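Yilma Mug Tree, light wood

Sold by Brondstead Kitchen and Table
Item no. 3246
Stock: 84 pieces in our store, more coming in July

Yilma mug tree is a simple stand for people who drink coffee or tea every day and want the mugs near the hand. It has a square base, one vertical post and short horizontal pegs. You hang each mug by its handle and the shelf in your cupboard becomes free for other things.

We sell this stand for a long time already and it is still the one our customers ask for most. It goes well beside a kettle, a toaster oven or a bread box, and the light color of the wood does not fight with other things you have on the counter.

Details

Material: solid wood, light color, without varnish
Finish: food safe oil, one layer
Base: square
Weight: 828 g
Maker: Yilma workshop, Narninley
In the box: post with pegs, base, one screw, small key, paper with instructions

How to put it together

Put the base upside down on a towel. Push the screw through the hole and turn it into the post with your hand first, then with the key. Stop when the post does not move anymore. If you turn too strong, the wood around the screw can crack, and this we cannot exchange.

Please start with the lower pegs when you hang the mugs, and fill both sides equally. Very big soup mugs are better on the shelf. The pegs are short, and a thick handle can slide off.

Care

Wipe it with a soft cloth, a little damp, and dry it after. Do not put it in the dishwasher and do not leave it standing in water. Two times in the year you can give it some oil, the same as for a cutting board. Leave it 20 minutes and take away the rest with paper.

If you keep it on the same counter as an oven, leave some free space between them. Wood next to a hot side wall becomes dry and after some years it can get small lines.

With what it goes together

Many customers buy the tree together with the Flundavow plates, which are round and light gray. The plates do not hang, of course, but they look nice on the same counter. For bread we have a wooden box with a black metal handle, please ask for the price by e-mail. 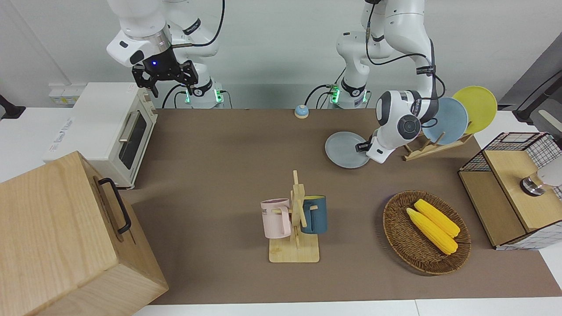 Can I hang wet mugs on the tree directly after washing?

It is better to dry them first with a towel, at least on the outside and the handle. A few drops will not damage the oiled wood, but if water runs down the post every day, the base will get dark spots.

Shipping and return

We pack orders on working days before noon. The tree travels in two parts, so the box is flat and fits in most parcel lockers. You can return it in up to 20 days if it was not used and you still have the carton. For a broken peg please write to Chalerm Chaiyaporn in our service, with your order number and a short description of what happened. He will send a new post if we have it in stock.

For shops and cafes which need more pieces, the contact is Bradley Gosling at Brondstead. Prices for larger orders are on request.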